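Drultel open day, November - two-arm fabric cell

zboutros
Went through the Drultel open day with Omar Saab from our maintenance group. The stop worth the drive was the two-arm fabric cell. Both arms bolt to one black plate along the front, on an aluminium rail, so they share a datum. We watched 11 runs on a narrow strip of speckled green cloth and 7 finished clean.

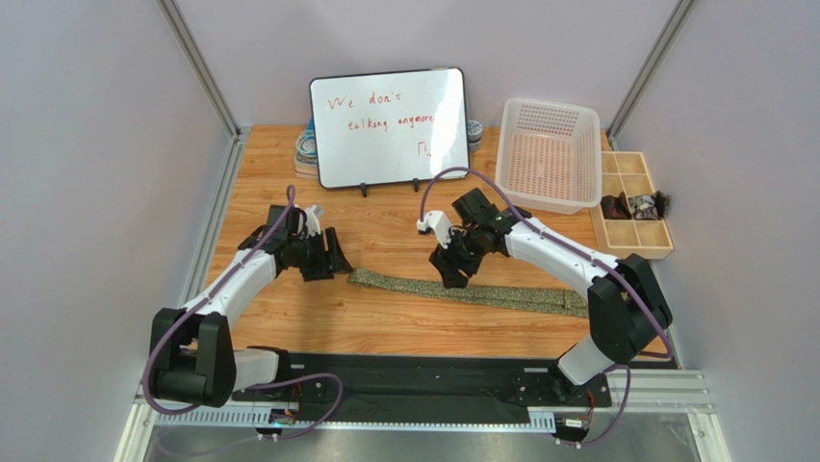
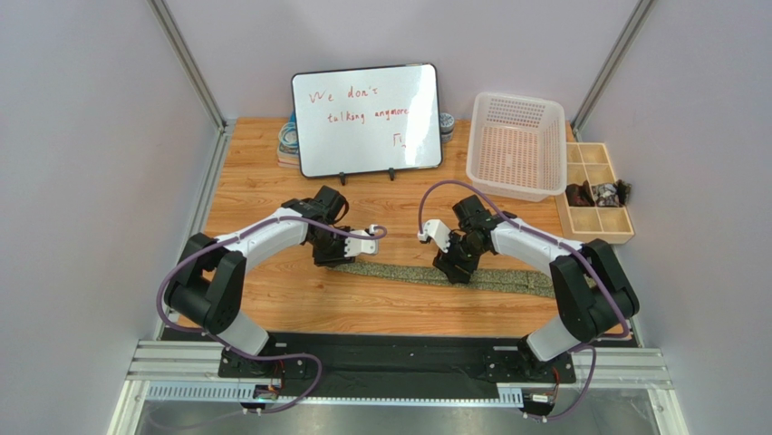 Both from the cell, strip on the table between the arms.

Reply 1 - railcar40
7 of 11 is poor for a demo. What was the cycle time?

Reply 2 - zboutros
40 seconds, grip to release. The misses were all at the second grip.

Reply 3 - pameo_user
I'd blame the cables. Those purple loops arc well above the arms and will tug on the wrist at full reach. We clipped ours down on the Pameo rig and the drift went away.

Reply 4 - omar_s
Disagree. I stood there for 2 full sets and the loops had plenty of slack. Limp cloth on bare wood grain is hard to pick up, whatever the wrist is doing.

Reply 5 - railcar40
Then test it with card stock. If the misses stay, it's the cables.

Reply 6 - pameo_user
Fair test. Also, "We don't talking anymore" on the whiteboard - is that the arms or the controllers?

Reply 7 - omar_s
Didn't ask. I've emailed them about the card stock.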